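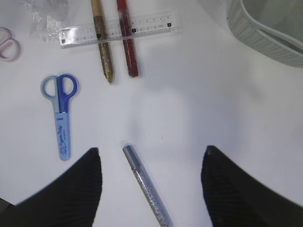
Wrist cam on the Barico fingers, going in for the silver glitter pen.

Barico ribbed fingers vs Clollarora soft pads — three weeks with both

Short version for people skimming. Barico for pens, rulers, anything skinny. Clollarora for fruit and bottles. If you can only buy one set, Barico. Prices at the bottom.

Longer version. We have two Parnano arms on a white table and a Hendricks controller running the pair. Mostly tidying jobs. Stationery into the basket, stationery into the pen holder, groceries moved from one spot to another. Small cheap stuff, awkward shapes. The factory fingers were fine on boxes and useless on a pen lying flat, so I ordered two replacement sets in March and have been swapping back and forth ever since.

Fitting them

Barico: two screws a finger, done before my coffee went cold. The screws are soft though, I rounded one off the second time. Keep spares. Clollarora: four screws plus a little spacer that wants to roll away under the bench. Fiddly. Also the spacer changes the fingertip length so you have to redo the tool offset in the Hendricks, and the instruction sheet doesn't mention it. Cost me a morning of the arm poking the tabletop before I twigged.

Wrist cameras stayed on for both sets. The Barico fingers sit big and black in the bottom corners of the view. You lose a fair bit of the picture to them, and the near end of whatever you're grabbing drops out right when you'd like to see it. The Clollaroras are narrower and you see more, but they're pale grey and on a white table the edges wash out. I had worse trouble with that than with the blocked corners. Dark fingers on white table, go with that if your'e tracking fingertips at all.

Pens

Glitter pens are a good test. Round, light, they roll if you nudge them, and the sparkle gives the depth side of things a hard time. I used silver, gold and red. Fingers straddling the barrel, close, lift.

Barico got 98 percent of the pens over the whole run of 472 pen picks. The misses were nearly all me, bad approach angle, one finger landing on top of the barrel and flicking it off across the table. The ribbing does the work. Once it bites, the pen doesn't twist in the grip, so you can turn it upright and drop it into something.

Clollarora picked them up nearly as often but the pen sags. You lift it level and by the time you're over the pen holder the heavy end has swung down. Fine for dumping in a basket. No good for putting it in a cup neatly.

Ruler and scissors

Clear plastic ruler flat on the table: neither set is great. Barico can pinch it by the long edges if it's open wide enough, and it'll hold. Clollarora squashes down against the table and skates. Best trick I found was letting the ruler sit over a pen or whatever so there's a gap under one side. Cheating maybe. Works though.

Kids' safety scissors with the plastic sheath on. Easy for both, grab the sheath and go. The handles are where it gets annoying — a finger goes through a loop and you're hooked. Happened on both sets, more on the Barico because of how chunky the tips are. Had to hit stop and back it out by hand a couple of times.

Clear plastic bag: gave up on it. Cameras barely see it, fingers push it around. Not scoring either set on that.

Groceries

Clollarora earns its money here. Grapes in particular. Barico at the lowest force setting still marked them, Clollarora didn't. A full tea bottle, either one lifts it, but the Barico ribs slide a bit on a smooth label and the soft pads just sit there and hold. If your work is mostly food you can stop reading and order the soft ones.

Wear

Clollarora pads pick up lint and crumbs like crazy. Wipe with a damp cloth every 30 picks or so or the grip drops right off. There's also a small tear starting at the base of one pad already, which I'm not thrilled about at that price. Barico fingers look the same as day one, bit of glitter stuck in the grooves. A toothbrush gets it out.

The controller

Quick word on the Hendricks as people ask. Force limit goes in steps, and the steps are too coarse at the low end. There's a big jump between one and two and both finger sets would benefit from something in the middle. Running two arms from it is solid otherwise. Up to 5 saved grip profiles per arm, I've filled them all, would pay for more. The menu for naming profiles is dreadful. Mine are called AAA, AAB and so on and I have a sticky note.

Long sticks

Last thing I tried, and the one that changed my mind on which set stays on. Tall wooden stick in the mesh pen holder, grab it up near the top, lift straight up. Sounds simple. Grip high and any little error in the angle turns into a big lean down in the cup, and then the holder comes along for the ride or tips over with everything in it. With Barico I could do it pretty reliably once the approach was square. Clollarora let the stick pivot, which you'd think would help, and it does on the way out. Going back in it's hopeless, the bottom end wanders.

Do it slowly either way. And watch your cable. On mine it hangs down in a loop below the gripper and it's long enough to snag on things if you've packed the table tight. I've since tied it up shorter.

Scores, out of ten
Barico: eight
Clollarora: six, or eight if you only do food
Hendricks controller: seven

Prices: Barico was the cheaper set by a decent margin, and shipping was quicker too. Clollarora sells the pads seperately so the tear shouldn't mean a whole new set. Haven't ordered one yet.
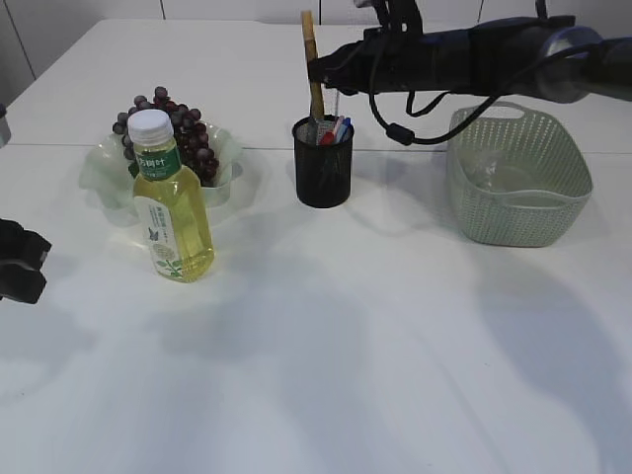 Jennylyn Samonte: Had the same sagging problem with the Clollaroras and fixed most of it by gripping closer to the heavy end, not the middle. Still not as good as ribbed for putting things back in a cup. Did you try one of each, soft pad on one side and Barico on the other? We run that on our left arm and it handles bottles and markers without swapping. You'd need to shift your centre point a touch because the thicknesses don't match.

Reply: Haven't tried mixed, no. Will do it Monday on one arm and leave the other as is. Do you still get the marks on soft fruit from the ribbed side?

Jennylyn Samonte: A little on grapes, none on mandarins. I turn the wrist so the soft side takes the weight.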